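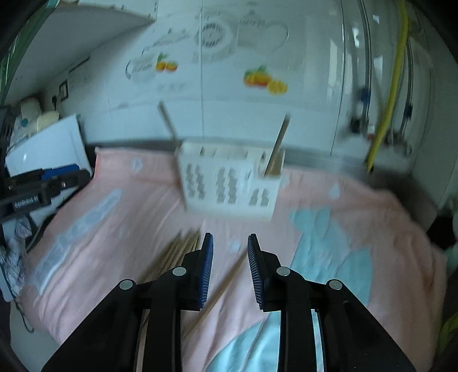
The sync fault on the Litari kitchen job, in pictures, with notes. Short version – left and right recordings drifted apart, we didn't catch it, and 700 takes had to be pulled after they'd already gone over to Pruitt. Task was the chopstick one. Bundle lying on the pink cloth, a loose one off by itself, two in the white holder, and you pick with one gripper or the other and get them into the compartments. Dull work. Easy to do on autopilot, and I think that's part of how it got past us. Notes typed up Friday from my scribbles so excuse the spelling.

What went wrong

Each hand tool keeps its own recording with its own clock. Prenel is our joining script, it takes left and right and lines them up into one take. It lines them up ONCE, at the start of the session. After that it trusts the clocks. Fine for short sessions, which is all we did when it was written.

Then the sessions got longer. Someone (me) dropped the restart between batches to save time. By the end of a long morning the left side was lagging the right by two seconds. Doesn't sound like much. In two seconds you've picked up a chopstick, carried it over and let go.

So in the joined takes the left hand arrives late to everything. On single-hand picks you wouldn't notice, the hand that's working looks perfectly good on its own. It's only the handovers, or where one hand steadies the holder for the other, where it goes silly. The left closes on a chopstick the right has already put away.

How it showed up

Pruitt play a sample of takes back on their arms before any training. Slow speed, guard down, same kind of holder. First few were fine – early takes, hardly any drift in them. Then a later one and the left arm came in to steady the holder just as the right was already pulling out. Arms touched. Force limit tripped and everything stopped as it should.

They reset, tried another. Same again. Five stops in all before they rang us. One holder cracked, one snapped chopstick, nobody near the arms. Guard stayed down the whole time, I asked twice.

First thing everyone blamed was the grip pads. The ribbed blue ones wear a bit and thin round sticks are a pain to hold, so a missed grasp looks like a slip. We changed pads on our pair. Made no differnce. Lost an afternoon to that.

Second guess was the arms being out of calibration. Pruitt checked, they weren't.

Finding it

What gave it away was the sound. Put both recordings on with the audio up and tap the worktop. Early in the session, one tap. Late in the session, tap ... tap. Felt a bit daft after that.

Went back through the batch doing the same with whatever noise there was, sticks dropping into the holder mostly. They make a good sharp click against the plastic. The drift was steady, it crept, and it started from zero each time the tools had been restarted. That's the bit that pointed at Prenel and the one-off line-up, and away from the tools themselves. The tools did what they're meant to.

Checked the Hiver batches as well, the towel folding ones. Those were short sessions with a restart in between so the drift never got going. Left them in.

The loose ones

Sticks lying by themselves are where to look if you're going through old takes. Two crossed in an X by the holder and another further forward on the pale blue shape, and people nearly always use both hands to untangle a crossed pair. One pins, one lifts. Get the timing wrong on that and it's obvious even at thumbnail size. If I had watched ten seconds of crossed sticks at the end of a session we'd have had it in the first week.

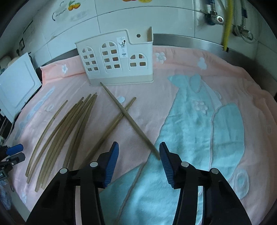 What we changed

Restart between batches is back. Not optional, it's on the sheet by the bench now, top line.

Tap at the start AND at the end of every take set. Both grippers, knuckle on the worktop, loud enough for both recordings. Prenel now looks for both taps and won't join the files if they disagree. It just stops and prints a rude red line. Should have done that from day one.

Late takes get watched first. We used to spot check from the top of the folder, so we only ever saw the good ones. Now whoever is checking begins at the bottom and works up.

Pruitt have asked for the raw left and right files along with the joined ones. Fair enough. Bigger upload, we'll live with it.

Could the takes be saved?

Some. Where there's a clear click near both ends the drift can be worked out and taken off, it's a straight line as far as I can tell. Quiet takes are harder, picking up off soft cloth makes hardly any noise and there's nothing to line up to. I've been using the camera pictures for those, finding a moment where both hands move at once. Slow going. Anything I'm not sure of stays out.

Corrected ones go back to Pruitt in a seperate folder with the correction written in the notes, so they're never mixed with clean ones. They'll play them back slowly again before anything else. Please don't rename that folder.

Still open

– Don't know yet why the left clock runs slow and the right doesn't. Swapped the storage cards over, the lag stayed with the left.

– Warm-up might be part of it. Want to leave the pair running and log the gap, no picking, just taps every so often. Needs a free morning.

– Longer sessions are off until that's done. I know it makes the day slower. Complaints to me.

– Old kitchen takes from March, before the restart was dropped. Should be fine. Haven't looked. Will look.

– Someone needs to order another white holder for Pruitt, theirs is the cracked one and glueing it leaves a ridge the sticks catch on.

If you've got takes from the same bench that look odd, send me the session name and which end of the session it was. Don't fix them yourself first.

14 comments | 6 shares

Contact the bench team | © Litari project pages | Back to top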